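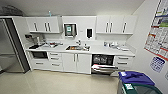
Section 2. Before You Order

Fill in this section before you ask for a quote. Vendors like to price the Ketik arm against a clean bench, and you probably don't have one. In a kitchenette like ours, the dishwasher door and lower rack come well out into the room when it's open, and a base has to be parked clear of them. Measure with everything open.

1. Measure the floor in front of the counter, dishwasher down.
2. Write down every handle type, vertical and horizontal. "Works with standard cabinets" is a sales phrase. Ask which ones.
3. Check door height against the reach sheet.
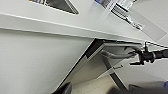 4. Price the gripper separately. The Cadel quote dated 26th April left it out and listed spare fingers at 391 a set. Budget for 2 sets.
5. Add 16 hours of set-up labor. The brochure claims far less. We don't believe it.

CAUTION: Do not sign the service plan on the same day as the purchase. It renews every December whether you use it or not.
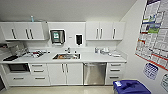

6. Hold back 4000 for cables, mounts and repairs in year one. If Pangilinan offers to "bundle" these, get the parts list in writing.

NOTE: The Ironer add-on is not needed for dish work. Skip it.

Send finished sheets to Sławomir Czarnecka. Sheets with blank lines in step 4 will be sent back.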